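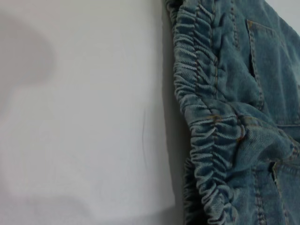 Home | Notebook | Sinard matter | Data | Methods | Contact

Thursday, late afternoon. Overcharge model, third pass.

Reran the before-and-after regression on the cleaned invoice file. 517 transactions left after dropping the credit notes. Cor's version from last week had the cartel-period coefficient sitting nicely positive and significant, and everyone on the call was pleased with it. I was less pleased. The result leans very hard on where you say the cartel ended.

The claimant's story is that prices stayed high until the December after the inspections. Fine, maybe. But the date comes from one email, and the email says Irnitz "will be reviewing terms," and a firm can review terms for years without changing a price. So I moved the end date one month at a time, both directions, and wrote down what happened to the coefficient each time. Moving it later does very little. Move it three months earlier and the effect drops by nearly half. Move it further and the standard error is wide enough to hold almost any answer you like.

I don't say there's no overcharge. I say the model as it stands can't tell a slow unwind from a scrap price story, and the other side's expert will find that in an afternoon.

Scrap. The cost control is still the published index, lagged by a quarter. Why a quarter? Asked Cor. He says it was in the earlier report and he carried it over. The earlier report (Lindqvist file, different product, different contracts) gives no reason either. Tried zero lag, one month, two months, a half year. The half-year lag fits best, which I don't believe for a minute, because the contracts we've read reprice every two months. A good fit on the wrong lag makes me trust the whole cost side less.

Customer fixed effects: 47 customers in the file, but 9 of them only bought after the alleged period. They help pin down the cost coefficient and do nothing for the overcharge directly. Eduard wants them kept. I ran it with and without. Without them the cost pass-through goes from a bit under one to a bit over one, and a pass-through above one needs explaining in writing, by somebody who isn't me. Leaving them in for now, flagged.

Nureder is the real problem. Biggest buyer, rebate paid at year end, and the invoices show gross prices only. Cor spread the rebate evenly across the year. But the rebate steps up with volume, and Nureder's volume collapsed in the second half of the infringement period, so an even spread makes early prices look too high and late prices too low. Dropped Nureder altogether as a test. Coefficient still positive, no longer significant at the usual level. Would like to see the rebate ledger before anyone writes the word "robust" in a draft again.

Also tried the comparator market, since the call asked for it. Same product, neighboring country, one seller not named in the decision. Parallel trends in the clean period look all right if you squint and stop looking before the energy spike. After that the two series part ways for reasons that have nothing to do with anyone's cartel. I wouldn't put this in the main text. Annex at most, with the chart showing the whole span and not the flattering bit.

Duplicates: found a batch where the order number repeats with a different ship date. Could be split deliveries, could be double entry. Eduard thinks split deliveries — he has seen Sinard's order system before and says it does that. Plausible. I want one delivery note that proves it.

Note on the forecasting approach while I remember. Cor suggests fitting on the clean period only and predicting into the cartel years. In principle I like it better than the dummy, as it lets the cost relation speak for itself. In practice the clean period before the cartel is short and the one after it is the period whose start we can't date. Same hole, different shovel. Will run it anyway and report the prediction interval, which I expect to be ugly.

To do:
- ask counsel for Nureder rebate ledger and the tier table
- read the repricing clauses again, note which index month they cite
- cluster errors by customer, current ones are plain
- Cor to find where the quarter lag came from
- rerun with quantity weights
- don't send the coefficient table to anybody yet, including the summary version

Scripts saved in the overcharge folder, third pass. The second-pass folder has a bug in the currency conversion, don't use it.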